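Teaching by hand, one bad demo at a time
Posted in November

Lovisa Sandberg is eating a sandwich when the call connects and doesn't stop. Fair enough. It's half past one where she is and she has been driving an arm by remote since eight.

Sandberg runs demonstrations at Jesteo, a small outfit that teaches robots kitchen and bench jobs by showing them. Not coding them. Showing them. A person moves, the arm moves, everything gets recorded, a model gets trained on the recordings. Then you press go and find out what you taught it.

"People hear 'teaching' and picture something very patient," she says. "It's more like learning to drive with someone filming your feet."

Two ways in, she explains. One is by hand — you grab the arm itself, joints gone slack, and walk it through the job. The other is remote. Controller in the fist, screen or headset in front, robot somewhere else. Or robot nowhere at all, since a lot of the remote work now happens in simulation first. Her team has gone back and forth on which is better and at the moment they do both.

By hand is faster to pick up, she says. New people get a decent demo in 16 minutes. "You feel the weight. You feel when it bumps. Nobody has to tell you that you hit the table." The catch is that your own arm ends up in the camera view. Model learns there's always a sleeve in the picture. Take the sleeve away and it gets confused.

Remote has the clean view. It also has no feel whatsoever, at least not on their setup. You look at the gap between the fingers and you guess. She spent her first 2 weeks closing on air.

So what makes a good demonstration? She chews on that (and on the sandwich).

"Commit," she says finally. "Hesitation is the worst thing you can put in. If I stop over the bowl to think about where I'm going next, the robot learns to stop over the bowl. It doesn't know I was thinking. It just knows that at the bowl, you stop."

She calls these thinking pauses. They had a whole batch full of them last spring, from before anybody was checking. The trained arm would get to its target, hang there, and sometimes never come down. Took them a while to work out it was copying Sandberg trying to remember wether she'd left the oven on.

The bowl in question is a mortar, and the mortar job is the one she's on now. Simulated version, wood table, open gripper, pestle already standing in it. Simple to say. Grasp the pestle, lift it clear, set it down beside the mortar, let go.

Why that one? Because it's narrow, long and shiny, she says, and the rim is in the way. You come in at a bad angle and you clip the lip. You lift crooked and you drag the thing up the wall of the basin. There are a lot of ways to do it nearly right. 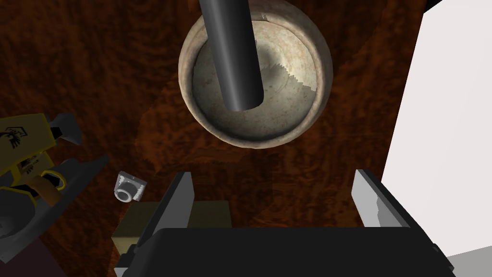 Tormod Kvam thinks the whole simulated stage is oversold, and said so by email when I asked him the week before: that a pestle in a simulator weighs whatever somebody typed in, that contact is where it all goes soft, and that he would take one hour of hands on a real arm over a day of anybody's renderings. He also said I could print that.

Sandberg laughs when I read it out. She has heard it before, in person, at length.

"He's right about contact. I'm not going to argue contact with Tormod." But the thing she wants out of simulation isn't contact, she says, it's approach. How you come in. Which way round you go. Whether you line the fingers up early or leave it to the last second. That part carries over pretty well in her experience, and nothing gets broken while you collect it. You can reset in a second. You can change the table, change the light, scatter other stuff about and do it again.

The numbers then, such as they are. The current batch is 400 demonstrations of the mortar job. She kept 331 and threw out 69. I ask what got the 69 thrown out and she starts reading from her own notes, which are blunt. Clipped rim. Clipped rim. Sneezed. Regrasped twice. Too slow. "Don't know what this is."

She doesn't throw out every mistake though. This is something she's changed her mind on. Early on, anything with a slip in it went in the bin, and the result was a robot that was great until the first thing went wrong. It had never seen a recovery. So now if she misses the grasp and fixes it in one clean motion, that stays in. If she misses, swears and pokes at it, that goes.

"Show it how to fix things. Don't show it how to panic."

Another thing she's changed her mind on is who should do the showing. They used to want one expert doing everything the same way. Consistent data, tidy curves. Embla Eide pushed for more hands in the pool, and got her way after the arm turned out to be hopeless any time an object sat somewhere Sandberg wouldn't have put it. Now there's four of them taking turns. Eide comes in low and from the side. Crisanto Pangilinan goes high and drops straight down. Sandberg is somewhere in the middle, she says, and a bit quick.

Does mixing styles cause trouble? It does. For a while the trained model tried to split the difference between high and low and went directly into the rim. They fixed that partly with a different model and partly with a rule — any path you like, but over the last stretch everyone lines up with the pestle first and then closes. No closing while moving.

I ask about the controller. Long sigh. They've been through a few. The current one is a Dokel, which she likes because the trigger has some travel in it, so the fingers can close slowly. The one before was basically open or shut. You can hear it in the old recordings, she says, and then corrects herself, you can see it. Fingers snap. The robot learned to snap too.

Lag is the other complaint. Even a small delay and people start over-correcting, little zigzags, and then the zigzags are in the data. Her advice is to slow down until you stop noticing it, and if you can't slow down that much, go home for the day. She has a hard stop after two hours in one sitting. Past that her demos get worse and she's the last to notice.

Anything she'd say to someone starting out?

Watch your own recordings, she says. At full speed, not sped up. Most people don't, it's boring and a little embarassing. And pick the camera view before you start, then drive only from what that view shows you. If you're sneaking looks at a second angle the robot won't have, you're acting on stuff it can't see. It'll never learn why you did what you did.

She also writes the job down in one sentence before every session and reads it out loud. Where it starts, where it ends. Sounds silly. But half of the early batch ended with the arm wandering off in some direction while the person reached for the stop key, and the robot learned the wander as well.

Next up, the mortar job moves to the real arm at the Haugland site. She isn't promising anything. Kvam will be there, with opinions on contact. She figures they'll need some hand-guided demos on top, to get the feel of the lift, and she'd rather collect those slowly than pretend the simulated ones cover it.

Then she has to go. Her slot opens at two and Pangilinan gets annoyed if the headset isn't free on time.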